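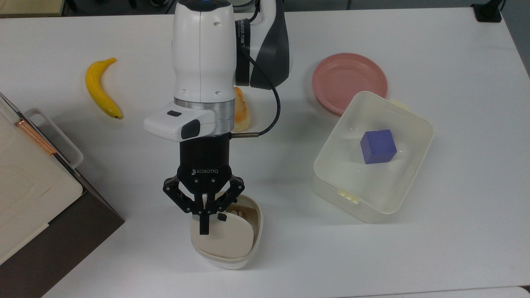

You count the wedding posts and leave out the injury posts, and the injury posts are what fans read, was the first comment on our draft. We went back and added injuries as a group of their own. The results below use the new count.

Our project looked at what handball fans write about players on the open forum Nemance. We picked the Skirnelel women's team from Myklebust. It has a busy section there, and its players get a fair amount of attention outside the sport.

Method

We saved the comments under the club's match threads and news threads from the start of the season to the break in December. That gave us 2,687 comments. Each one was read by two of us and put into one of four groups: play, injuries, private life, and other. When we disagreed, we talked it over and picked one. Comments that only quoted another comment went into other. Player names were removed from our sheet before we started.

Results

Play was the largest group, with 1,766 comments. Most of these dealt with goalkeeping, the seven-meter throws and the coach's substitutions. Private life had 213. We had expected more, going by the headlines on the Altatel sports pages, where weddings and new boyfriends often get the top spot.

The private life comments were not spread evenly. They came in bunches under a few news threads — mainly after an engagement was announced — and were rare under match threads. Several asked who a player was dating and got no reply, or were told to look it up somewhere else.

Injury comments were harder to sort. A comment such as "she should rest that knee and stay home with the baby" fits more than one group. We put it under injuries.

Limits

We studied one club and one forum. Deleted comments are missing, and the moderators told us they remove rude remarks about partners and families, so private life is probably counted too low. The sorting sheet is stored in the class folder with the older version of the count.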